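발표자 노트 - 그리퍼 커버 두 종류, 소파 앞에서 붙여 본 이야기
(목요일 오후 세션, 질문은 끝나고 받기)

슬라이드 1. 인사
안녕하세요, 점심 직후라 졸리실 텐데 수식은 한 장도 없으니까 편하게 들어 주세요! 저희 Jumness 팀에서 휴머노이드 손에 천 커버를 씌워서 거실 일을 시켜 본 얘기입니다. (마이크 소리 확인하고 시작)

슬라이드 2. 뭘 비교했나
커버가 2종입니다. 하나는 Julov, 주름이 잡힌 어두운 색 커버에 손끝 금속은 그대로 내놓은 쪽이고요. 다른 하나는 Flakis, 손끝까지 고무로 다 덮는 쪽이에요. 이름은 제가 지은 게 아닙니다... 팔도 컨트롤러도 똑같이 두고 커버만 갈아 끼웠어요. 갈아 끼우는 게 제일 귀찮았다는 말 꼭 하기. 손목 쪽 케이블을 매번 다시 정리해야 해서 저는 이 작업이 정말 싫었습니다.

슬라이드 3. 숫자
집기 시도는 전부 721번. 그중에 173번이 실패였어요. 여기서 잠깐 쉬고, 실패 기준부터 말하기: 천을 놓쳤거나, 한 손에만 걸렸거나, 사람이 정지 버튼을 눌렀거나. 정지 버튼 건을 실패로 넣을지 말지 팀에서 꽤 싸웠는데 결국 넣었습니다. 커버별로 나눈 표는 뒤쪽 부록에 있으니까 지금은 넘기고, 궁금하신 분은 쉬는 시간에 오세요.

슬라이드 4. Julov 쪽 느낌
저는 담요에서는 Julov가 훨씬 편했어요. 얇게 접힌 자락을 꼬집으려면 손끝이 딱딱한 게 낫더라고요. Flakis는 쿠션을 누를 때 안정적인데 담요 끝단에서는 자꾸 헛집었고요. 물론 담요 종류를 바꾸면 얘기가 달라질 수 있습니다. 우리가 써 본 건 몇 장 안 돼요. 이 부분은 자신 있게 말하지 말 것!

슬라이드 5. 카메라 얘기
머리 카메라만 믿고 가다가 고생한 부분. 양손이 다 보이니까 팔 벌리는 폭 맞추기에는 좋은데, 손끝이 천을 얼마나 깊게 누르는지는 알기 어렵습니다. 그래서 손목 카메라를 같이 틀었고, 대신 손목 쪽은 커버가 화면을 많이 먹어요. 9월에 브래킷 각도를 다시 잡을 예정인데 Yalçınkaya 쪽 부품이 언제 올지 몰라서 날짜는 말하지 않기.

슬라이드 6. 사진 (길게 설명하지 말고 한 장씩 넘기기)
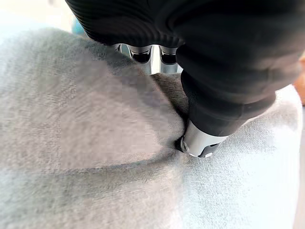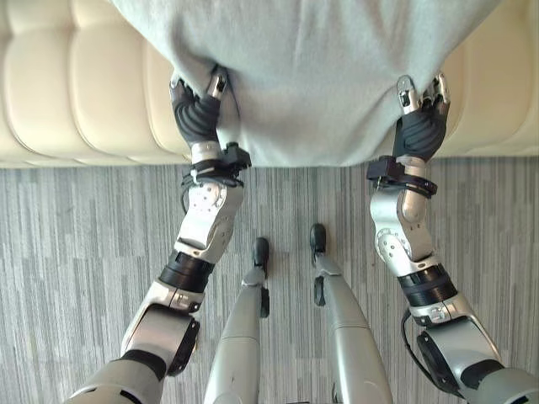
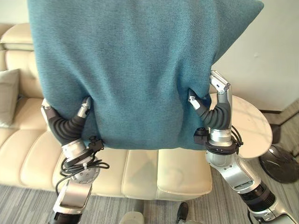

Julov 커버로 소파 주변 천 다루기. 첫 장은 손목 카메라, 뒤의 두 장은 머리 카메라.

슬라이드 7. 남은 일
두 손이 동시에 잡는 타이밍이 아직 거칠어요. 한쪽이 먼저 당기면 반대쪽 자락이 빠집니다. 힘 한계값을 낮추면 덜 빠지는데 이번엔 쿠션을 못 들고요. 혹시 비슷한 문제 풀어 보신 분 계시면 제발 알려 주세요, 커피 사겠습니다!
(시간 남으면 부록 표 띄우기. 모자라면 바로 질문으로.)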